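Print | E-mail this page | 5 shares

Speaker notes: Shared Workspaces and the New Booking Policy
Presenter: Kirsten Hiebert, Facilities Planning, Torkmont

Opening. Thank the staff council for the invitation. Note that the policy takes effect in January and applies to all 34 bookable rooms on the Torkmont site.

Background. Last year the facilities office received 978 booking requests. Of these, 76 were withdrawn after the room had already been held for a full day. Pause here and let the figures stand.

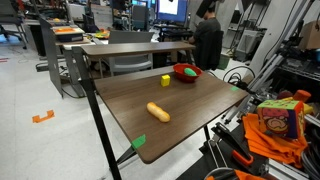 The main change concerns release times. A room not claimed by 9:30 a.m. will return to the general list — department heads may request an exception in writing. Exceptions last one term and must be renewed.

Storage. Personal items may remain in a shared room overnight only if they are labeled with a name and an extension number. Refer questions on locked cabinets to Ihor Hnatiuk.

Next slide. Introduce Jin-sol Byun, who will present the booking calendar. Allow five minutes for this portion.

Questions. Written questions may be left at the front desk until 4 p.m. Replies will be posted with the minutes.

This site uses cookies. Accept | Manage settings
2 comments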